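[Print] [E-mail this message]

From: Lejla Angelovski
To: Munemdale grippers list
Date: June 20, 2018
Subject: Re: Batteries going off the table (again)

Hi all,

Sorry for the slow answer, Zdeňka, I was off with a cold and then spent two days catching up on everybody else's email before I got to the good stuff.

Zdeňka Kolář wrote:
> Has anyone else had trouble with the drawer task since the
> new finger pads went on? We're doing the "AA into the drawer"
> one and every so often the battery squirts out sideways just as
> the fingers close. Yesterday one went right off the table and
> rolled under the bench at Hrubý and we still haven't got it back.
> Sabina thinks the pads are too hard. I think the fingers aren't
> closing square. Also, and this is the bit that worries me more,
> Ctibor found one with a dent in the side. Do we keep using it??
> Zdeňka

First things first: no, please don't keep using it! Anything with a dent, a torn wrapper or gunk at the end comes out of the set straight away. Tape over both ends and put it in the battery recycling, and not in the bin with the lunch wrappers (I've seen it done, I won't say who). We had one leak in a drawer at Mosberg over a long weekend and the white crusty stuff got into the runners. Took me ages to clean it off and I had a sore thumb for days afterwards because I was silly and didn't wear gloves. So wear gloves.

As for the squirting, we get it too. I set the whole thing up again here so I could have a proper look, same yellow organizer with the clear drawers, one drawer pulled out, AA on the table in front, and just went at it over and over.

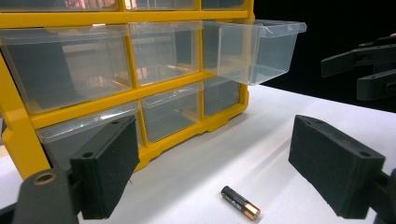 I did 139 pick-ups all up and lost the battery on 17 of them, so it isn't rare. Nearly all the bad ones happened when I came in with the battery lying at a slant and closed fast. What I reckon is going on is that one finger touches first, up near one end, and gives the battery a bit of spin, and by the time the other finger arrives it's already on its way. Lining the fingers up with the battery before closing fixed most of it for me. Closing slower fixed a few more.

So I think you're partly right and Sabina's partly right. I checked the closing with a feeler gauge and my left finger was touching down a hair early. I backed the screws off, pushed both fingers flat against a steel rule and did them up again a bit at a time. If you crank one screw all the way first it pulls the pad crooked, and I'd bet that's what happened when the new pads went on, as we were all in such a rush to get them out the door. Mea culpa on that one, the fitting notes I sent round were pretty thin.

The other thing I noticed is people going for the battery when it's right up beside a finger already. It's so tempting to just scoot the gripper sideways and nudge it into the middle! Please don't. That's how I lost two of mine, and I suspect it's how the dented one got its dent, caught under the edge of a pad. Lift up, move over, come down again.

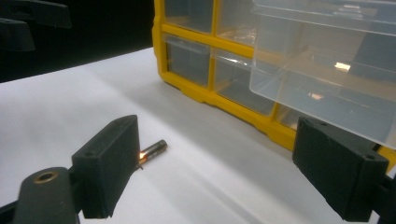
The drawer set-up again, fingers open and the drawer pulled out.

Watch your right-hand finger near the drawer as well. Jadwiga clipped the corner of hers coming back up and the whole organizer shifted on the table, and she had to scrap the rest of that run. I've put a strip of non-slip mat under ours and I'm much happier with it. You can get it in any kitchen shop.

If you do drop one, stop, find it, and have a good look at it before it goes back into use. I know that's a pain when you're trying to get through over 200 runs in a day, but a loose battery under a bench with swarf and bits of wire on the floor is exactly where I don't want one. Zdeňka, could you have another go at finding yours? A magnet on a stick might do it.

Ctibor, can you hang on to the finger that was on when the dent happened? Don't clean it up. I'd like to see if there's a mark on the edge. You can pop it in the Vustidari parcel and it'll get to me with the rest.

I'll rewrite the fitting notes before the end of June, with the bit about the screws in bold this time. If anybody's got a better way of squaring the fingers than my steel rule, sing out before then.

Cheers,
Lejla

[Print] [E-mail this message]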